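"The folding is the cheap bit," says the operations manager at Plikora, and she says it before I've got my coat off. She has been planning the purchase of laundry and linen-room automation for the better part of two years, and has the spreadsheet to show for it. It has 16 tabs. One is called "Do not open before lunch".

Plikora looks after washing, folding and putting away for serviced flats and a growing list of private homes. The idea was simple enough when it went to the owners: let machines do the folding, and let people do the parts that involve stairs. She asked for money in the spring. What she got was permission to ask again, with more detail.

"Everybody wants to know what the arm costs," she says. "Fine, I can tell them what the arm costs. Then I have to tell them about the table the arm stands on, the floor under the table, the insurance, the spare fingers, and the person who comes out when it sulks. By then they've stopped writing things down."

Spare fingers get a line of their own. Her first draft left them out, an omission she puts down to youth, though it was last November. The pads wear, she was told by a supplier called Briveo, and the sensible buyer keeps a box of them. She asked how long a pad lasts. "They said it depended on the fabric. I said we do all the fabrics. There was a pause, and then they sent me a brochure."

Her advice to anyone drawing up a budget is to start with the worst item in the basket. Towels make every machine look clever. She has sat through four demonstrations, and all of them were towels. She now takes her own bag along, with a fitted sheet, a child's dressing gown and the thickest jumper she can find. 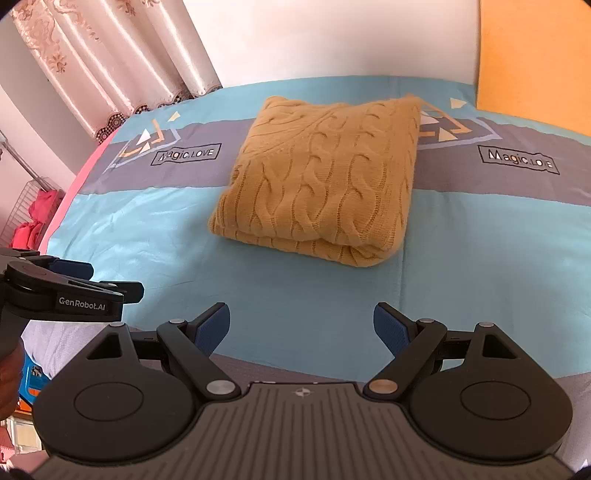
"Knitwear is where the quote changes," she says. "You can hear it happen. They pick up the jumper and someone says 'ah'."

She has a particular dislike of the phrase "cycles per hour". Figueiredo, the second firm on her list, offered her a very good figure for it, and she wrote back asking whether the hour included anybody bringing the clothes in. It didn't. She has since added a column for carrying, which she fills in by following her own staff up and down with a stopwatch. They have been patient about it — more than she would be, she says.

Then there is rent against purchase. Prulent will lease a two-arm station at £639 a month, with servicing but without training, and she would need at least 2 of them to make the rota work. Buying looks better on paper after almost 40 months. "Whether I want to own a 40-month-old robot is another matter. I've got a van that age and I don't speak to it."

Training is the tab she is proudest of. She counted the days when her best folders would be showing a machine how to do things instead of doing them, and charged those days to the project at full wages. The owners queried it. She left it in.

So what has she ordered? A trial, it emerges: one station, leased from Prulent until December, with a break clause she wrote herself. She has also ordered shelving, which came out of the same budget and which the staff had been asking for since before she joined.

"The shelving's been marvellous," she says. "It was delivered at nine in the morning and it was working by ten. I've asked whether they do arms."

Back to top | Contact the features desk | © All rights reserved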